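Intro to Theater — Unit 6 handout: Getting a book onto the stage
Read before section. Bring the Brandolero script, marked up.
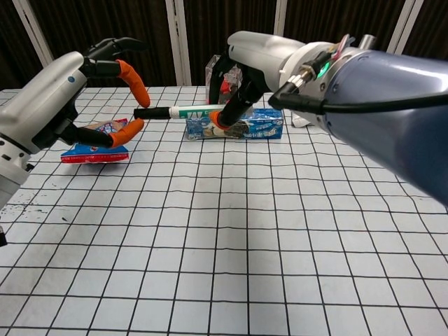
1. What we mean by adaptation
Taking a text written for one reader, alone, and making it work for a room. Loss is built in. A novel of 70 thousand words comes out at maybe a two hour evening. So first question is always what gets cut and who decided.

Not the same as a staged reading (text stays whole, actors hold pages). Not the same as "inspired by" either. Programs mix these up all the time, don't trust the program.

2. The narrator problem
Prose has a voice telling you things. Stage has bodies. Options, from lecture:
- drop the narrator, let the action carry it
- give the narrator to one actor who stands outside
- split the narrator among the cast, lines passed around
- narrator on a microphone, everyone else silent

Brandolero uses the third one up to the harbor act, then switches to the mic. Look at where the switch happens. Most of you will say it's the funeral. Check again — it's a page earlier, when the sister comes back for the keys.

3. First person books
Harder. "I" on the page is close, "I" on stage is somebody standing over there. In Lirance the lead is played by 2 actors, older and younger, and they share one coat. The older one corrects the younger one out loud. Some critics hated that. I think it works in the kitchen part and gets tired by the train part, you can disagree in your paper.

Terms: direct address, doubling, frame story, fourth wall. Know them for the midterm in October.

4. Time
Books skip ten years in a comma. On stage you need a sign of some kind: light, costume, sound, a change in how somebody walks. Skostar (the company, not the play) likes to leave the old furniture on and just keep adding. By the end of their Birhane the actors can hardly cross the floor. Time as clutter. Good essay topic, somebody take it.

5. Fidelity
Old argument, don't spend your whole paper on it. "Was it faithful" is a dead end unless you say faithful to what — plot, tone, the order of events, the politics. Pick one. Quote the book AND the script, side by side, with page numbers for both.

6. Reading for section
Course reader pp. 58 to the end of that chapter. Brandolero, first act and harbor act. Skim the director's note, its short.

Paper: over 2 pages, double spaced. No plot summary please, I have seen teh plays.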